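Home Forums Laundry & Linens New Posts Search

Cordero Home Board > Fabric care > Yellow dye bleeding, how many washes before its safe??
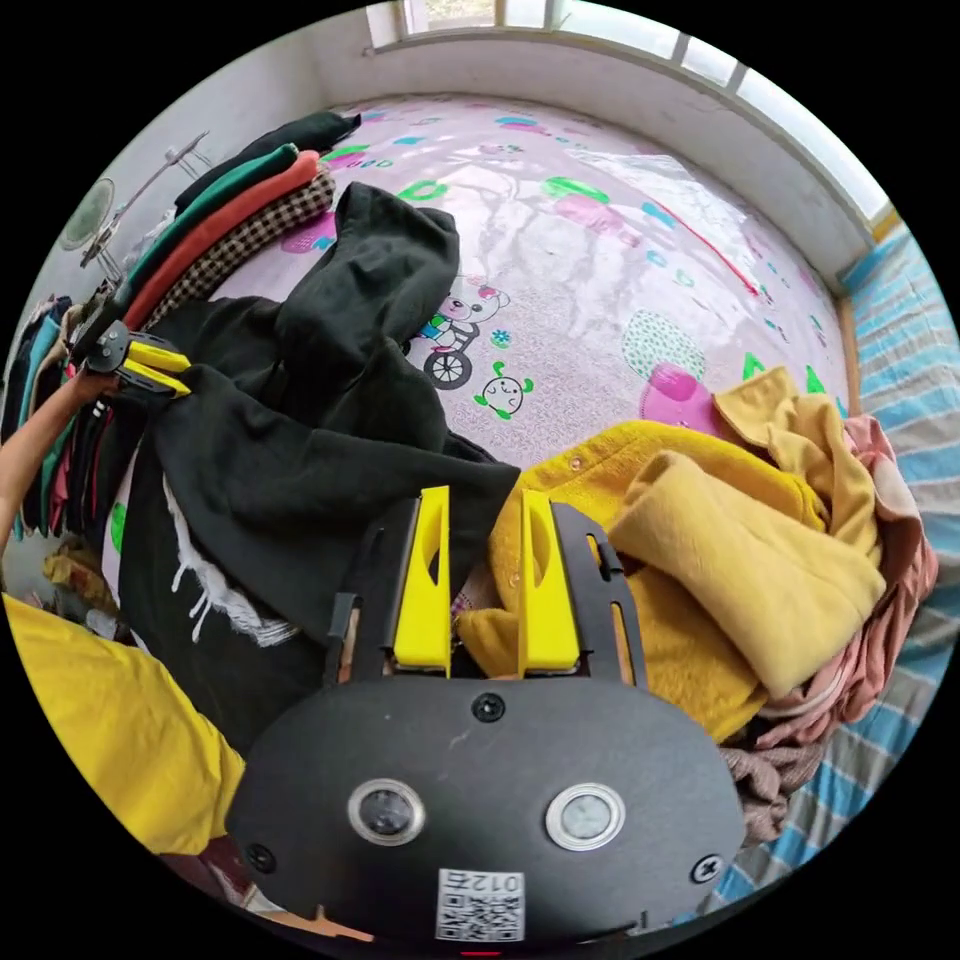 Plullier, September

posted by hemline_kit, 7:40 am

OK so I got 9 yards of cotton from Flumlow for curtains plus a couple pillow covers. Bright yellow. Washed it cold, by itself, and the water came out like lemonade. Washed again, same thing, slightly weaker lemonade. Need to sew this weekend. The lining is white and I'm scared of it going blotchy the first time someone washes them. How many rounds do you all do before you trust it? And is vinegar a real thing or not

posted by oldbobbin

Vinegar is not a thing. Sorry. It does nothing for cotton dye, people have been repeating it forever. What you're seeing is loose dye that never bonded. HOT water and a good detergent, then rinse til clear. Cold just drags it out.

posted by marshgrass2

Disagree on the hot. I did hot on a Flumlow red and it shrank so bad I lost the hem allowance — had to add a band at the bottom. Cold, color catcher sheets, be patient.

posted by oldbobbin

It was going to shrink anyway. Better before you cut than after. That's the whole point of prewashing.

posted by marshgrass2

Not if you only ever wash the finished curtains cold. Mine hang in a bedroom, they get washed maybe once a year.

posted by tuckandpin

Do a rub test before you do anything else. Damp white rag, press hard, rub the same spot for a bit. Let it dry and look at it in daylight. If the rag is clean you're fine even if the rinse water still has a tint. If it's yellow keep going.

Also what's the thread count, is it on the bolt end? Their 600 stuff is so tight the dye hangs on forever.

posted by hemline_kit

No bolt end, they cut it off. Feels pretty dense tho. Did the rag — faint yellow on the damp one, nothing on the dry one.

posted by tuckandpin

Thats decent. One more hot wash, or warm if marshgrass has you spooked, and test again.

posted by dot_n_dash

Went through this with 13 napkins. Used the Proto dye fixer from the craft aisle and the bleeding quit after one soak. Smells awful, open a window. Read the label for how much, I used too much and they came out kind of stiff.

posted by oldbobbin

Fixer I will agree with. Just rinse the heck out of it after.

posted by marshgrass2

Or use a yellow or cream lining and quit worrying?? White lining behind bright yellow looks cold to me anyway, esp. on a north window.

posted by hemline_kit

Already bought the white :( and it was final sale. Going to cut a strip, do one piece hot and one cold, measure both. If the hot one shrinks more than 2 inches to the yard I'm going with cold and the fixer.

posted by oldbobbin

Good plan. Zigzag the cut ends first or you'll be picking string out of the washer all night. And wash the lining too, it shrinks different from the face fabric and then you get that pucker along the bottom.

posted by hemline_kit

Ugh didn't think of the lining. OK. Washer is going now, will post the measurments tonight.

Previous topic Next topic Back to Fabric care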